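Staltine Funeral Home - Chapel, Reception Room and Memorial Garden
Six-monthly inspection checklist with comments
Inspected by: Themis Makris
Period: November
Start of inspection: 7.40 a.m., no service booked before noon

Ratings used: S = satisfactory, A = action needed, M = monitor, N/A = not applicable. An item rated A stays on the list until it has been closed and initialled.

1. Entrance and approach

1.1 Ramp surface and handrail - S. Handrail fixings tight. Anti-slip strip renewed since the previous inspection.
1.2 Hearse bay markings - M. Paint worn at the kerb end, still legible.
1.3 External lighting - A. Bollard light nearest the gate not working. Lamp and seal both to be replaced. The late afternoon services depend on this light from now until spring.
1.4 Door closer, main doors - S. Hold-open released correctly on alarm test.

2. Chapel

2.1 Seating - S. Layout set for 119, with the centre aisle at full width. Two chairs with split glides taken out and replaced from the store.
2.2 Catafalque - S. Rollers turn freely, brake holds, curtain track clear. Previous comment about noise on the left roller is closed.
2.3 Lectern and microphone cable - A. Cable crosses the walking route between the lectern and the family pew. Fit a cable cover or reroute along the wall. Tape is not accepted as a permanent measure.
2.4 Candle stands - M. Drip trays present. One stand rocks slightly on the uneven tile, so keep it off that position.
2.5 Fire exits - S. Both clear, signs lit, push bars free.
2.6 Hearing loop - S. Checked from the back row with a test receiver.

3. Coffin handling equipment

3.1 Wheeled bier, Andreadis - S. Rated load of 230 kg shown on the plate and readable. Wheels, locks and side stops in order.
3.2 Folding trestles - A. Webbing strap frayed on the older pair. Withdrawn from use and tagged. The newer pair is adequate for home visits in the meantime.
3.3 Lowering straps - S. Stitching inspected along the full length, no cuts or glazing. Straps stored dry.

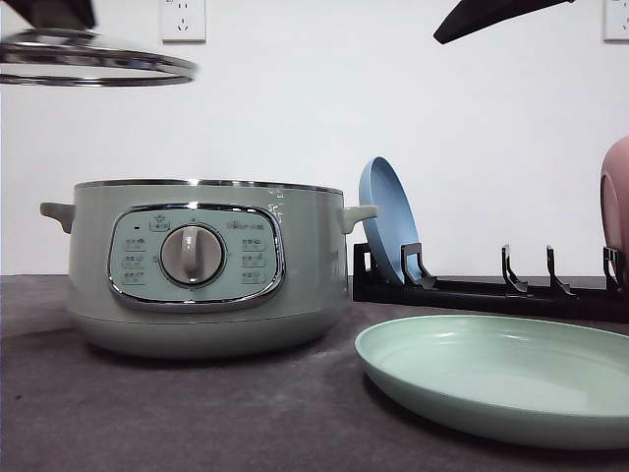 3.4 Lifting records - M. Record sheets complete except for one transfer in which the number of bearers was left blank. Staff reminded that the sheet is filled in before the vehicle leaves.
3.5 Gloves and shoulder pads - S. Stock adequate in all sizes.

4. Reception room

4.1 Floor - S. No lifted edges. Wet floor signs kept behind the door.
4.2 Tables - S. Leg locks engage on all folding tables.
4.3 Sockets and extension leads - M. No damage to sockets. Leads must not be joined end to end. One lead has no current test label and is to be tested before the next booking.
4.4 Fire blanket and extinguisher - S. In date, pins and seals intact.
4.5 First aid box - A. Eye wash out of date. Order with the next Falis delivery.
4.6 Memorial display boards - S. Feet fitted the right way round. Boards carrying framed photographs are to stand against the wall, never in the middle of the room.
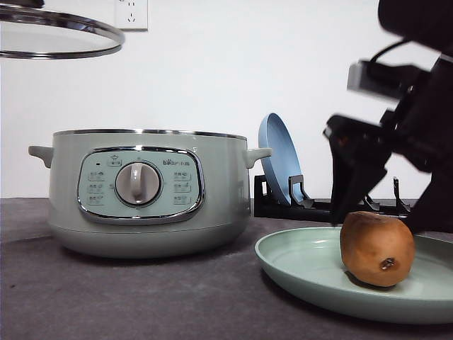 5. Memorial garden

5.1 Paths - M. Moss on the north path. Treat before the first frost and check again after rain.
5.2 Upright memorials - A. Hand test carried out on all upright stones in the old section. Nine showed some movement at the base joint. None is in immediate danger of falling, but the Irside stone by the yew is to be roped off until the mason has seen it. Families to be written to before any work starts.
5.3 Benches - S. Plaques secure. One slat replaced.
5.4 Water tap and cans - S. Drain clear.

6. Outstanding actions

1.3 Bollard light - electrician, before the end of the month.
2.3 Microphone cable - before the next chapel service.
3.2 Trestle strap - replace the strap or scrap the pair.
4.5 Eye wash - on order.
5.2 Memorials - mason's visit to be arranged, written report required.

Monitor items 1.2, 2.4, 3.4, 4.3 and 5.1 are to be looked at again during the monthly walk-round.

Signed: T. Makris
Copy kept in the office, blue folder, behind the vehicle sheets.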